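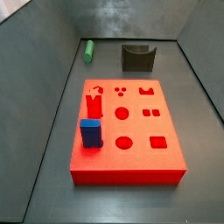 Foam wears out at the corners first, Wian Msimang told me, and after that you may as well throw the thing away. I had called to ask what I should do with a foam shape sorter I'd found in the hall closet, and that was the whole answer. Wian fixes up old toys in Ballarville and has opinions on foam the way my uncle has opinions on gravy.

I did not throw it away. I put it on the kitchen table, a big red-orange slab with nine places in it, three rows of three, and I sat there with a cup of coffee at seven in the morning trying to work out why I was so happy to see it.

Part of it is how odd the shapes are. When I was small, a shape sorter was a circle, a square, a triangle and maybe a star if your parents were fancy. On a board like this you get a plain round hole, sure, but you also get three little round ones bunched together in a triangle, and two small squares side by side, and a sort of crown with a notch in the top. And then there's the jagged one in the corner! My niece calls it the shrimp. My sister says it's a dragon. I've gone back and forth on this more than a grown woman should.

The blue block is the one everybody reaches for. It's tall and rounded down its edges and it stands up nicely on its own, so small children (and my brother-in-law) treat it like a building. My niece will walk it all over the board before she even thinks about finding it a home. For a long time I was the kind of aunt who would say "try that one, sweetie" and point. I've been cured of that, mostly by Ifor Hughes.

Ifor ran the toy library at Conceição, the community house two streets over from me, for 12 years. When I first went in there to borrow a train set, I found him at a low table with a puzzle in front of him and a boy of two or so across from him, and the two of them weren't saying a word. The boy was pushing a square peg at a round hole. He pushed it for ages. I was itching. Ifor just ate a cracker.

"You'd be amazed how many adults can't sit through that," he said to me afterward. "I had a father reach right across me once. Grabbed the piece, put it in, and clapped for himself."

The toy library has 286 items on its shelves now, and Ifor told me the sorters go out more than anything except the ride-on tractor. He likes wood for the babies, who chew, and he likes foam for everyone a bit older, mainly for the noise. Drop a wooden sorter down the stairs of an apartment building and you'll meet your neighbors. He also thinks foam gives you a better feel when a piece goes in, a bit of a squeeze, a little drag along the sides. I tested this at home for a good half hour and I'm with him. I was supposed to be doing my taxes.

Losing the pieces is the real trouble. I've never known a family with a complete set. Ours had a habit of going under the stove, and one spent a whole October in a rain boot. My sister swears by a mesh laundry bag hung on the back of the door. I use a shallow bin with steep sides, and I put the board down flat in the bottom and let the playing happen right there, in the bin, on the floor. Pieces that get flung hit the wall and stay put. It has saved my knees! A gray or dark one is best, too, if you've got bright toys, as you can spot a stray in a second.

You can buy replacement blocks, kind of. There's a little shop called Huketti that sells odd pieces by weight, and I spent a very good afternoon going through their tubs looking for something that would fit the two small squares. I came home with four that were slightly too big and one that was so small it rattled. A friend suggested Prinimus, where they'll cut one for you if you send a tracing of the hole, and I've traced mine, on the back of an envelope, twice. The shrimp was murder to trace. It has this hooked bit that my pencil wouldn't get into, and I ended up pressing a lump of bread dough in there and drawing around that. (Don't do this. You'll be picking out dough with a toothpick while the rest of it rises.)

As for cleaning, I asked Wian, who had softened a little by our second call. Warm water, a drop of dish soap, an old toothbrush for the insides of the holes, then stand the board on its edge to dry overnight. No dishwasher, no bleach, and keep it off the radiator. I asked about the corners again. Wian wanted to know how bad they were, so I sent a photo, and got back a message that said, "Fine, keep it."

My niece is coming over at four. The blue block is already out.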